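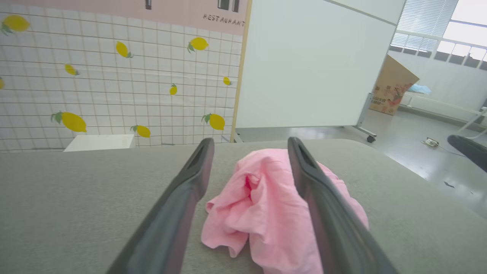 A pink cloth on a gray padded surface, with a lemon-print panel marked "RESTAURANT" behind it.

Flurnell, a linen service that wants to sell to small restaurants, says it has settled how a table cloth ought to be folded. Owners may wonder who was asking.

The company's Stater plan, announced March 23, 2023, promises pink cloths delivered clean and folded the same way every time. It will start in April with eight restaurants in the Annan district and run for six weeks. Flurnell claims a uniform fold will save each kitchen "hours," but it has not said how many, or compared with what. The price is also missing from the announcement. 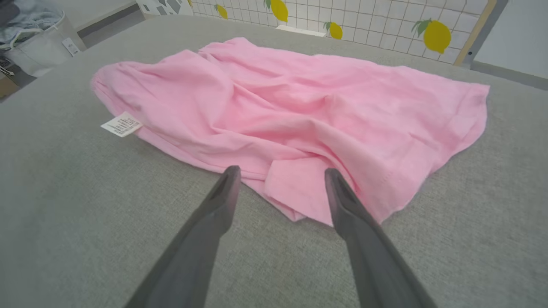
Folding soft cloth well is harder than the brochure makes it sound. Corners double back, a flap slips under, and a crease left in the middle shows up again when the cloth is opened on a table. The care label needs to end up on the inside, a point the brochure skips entirely.

Flurnell says it has put over 3000 cloths through its Niken folding method. It did not say how many had to be done again, and a request for that number went unanswered. Restaurants that sign up can leave after the trial without a fee, according to the company. The contract itself has not been made public.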